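Let the Simulator Look Bad

I've spent most of this year writing planning code for household robots, and nearly all of it has run in rooms that don't exist. My favorite is a bedroom scene we call Rirkent. I must have loaded it 3907 times by now (the launcher keeps a counter) and I'm still fond of it, which is more than I can say for most software I open on a Monday.

My argument is a small one. We should spend less effort making these rooms pretty and far more making them easy to question. When a plan fails, I want to stop the clock, fly the camera over to the bed, and ask the planner what it thinks is there. Does it think a blanket is a surface you can set something on? Does it know that a ball on top of a blanket is also, in a way, on top of the bed? These are wonderful questions! And you can get at them with flat lighting and plain textures.

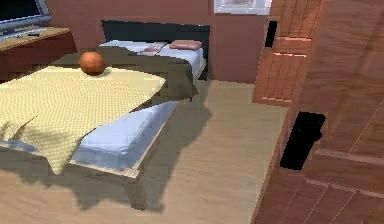
Bedding is where my old planner, Clinetti, went to pieces. It was built around boxes. Every object got a box, every box got a top, and anything resting on a top was "on" that thing. Lovely for desks. For a blanket draped over the side of a mattress, the box reached most of the way to the floor, and Clinetti would decide that a good chunk of empty air was solid. It then planned these huge, careful detours through the middle of the room. I laughed the first time. By the 11th I was rewriting the collision layer.

The fix took two weeks, and I could only find it because our viewer, Grelamard, lets you draw the planner's beliefs straight onto the room. You press a key and the boxes appear. Press another and you get the contact points. It's ugly and a little slow and I wouldn't trade it for any amount of ray tracing. A tool like that changes how you work – you stop guessing from log files and start pointing at things.

I feel the same way about physics engines. People talk about them as if the only score that counts is how close they come to the real world. Sure, I want friction to be decent. But I also want to know when the solver is struggling, and I want to know it at the step where the trouble starts. Soft things are still hard to simulate, and a cloth mesh can go from fine to spiky very quickly if the time step is too big for it. Give me a warning I can search for. Give me a saved state from 3 steps earlier so I can replay it. Ra, the little logging tool we bolted on in January, does both, and it has taught me more about contact than any textbook I own.

So yes, I'd pick a plain room with good tools every time. The planner doesn't care if the wall has a nice sheen to it.

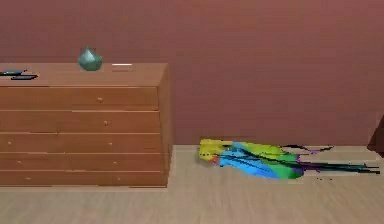
One reader of an early draft wrote back that the planner may not care about looks but the perception side certainly does, and that a detector trained on flat, washed-out rooms will fall over the moment it meets a sunny window. Fair point, and I'd only push back on the order. Get the geometry and the contacts into a state where you can inspect them, then vary the lighting and textures as much as you like. If you do the looks first, you end up with a detector and a planner both failing in the same run, and you can't tell which one to blame.

I'd love to see more teams publish their debug views along with their results. Put the odd boxes in. Put the bad contacts in. I learn a lot from a clean success video, but I learn more from a paused one with the planner's wrong idea drawn all over it, and there's so much good work to be done in that paused moment. My own next job is teaching the planner about drawers, starting with how far one can open before it meets the bed.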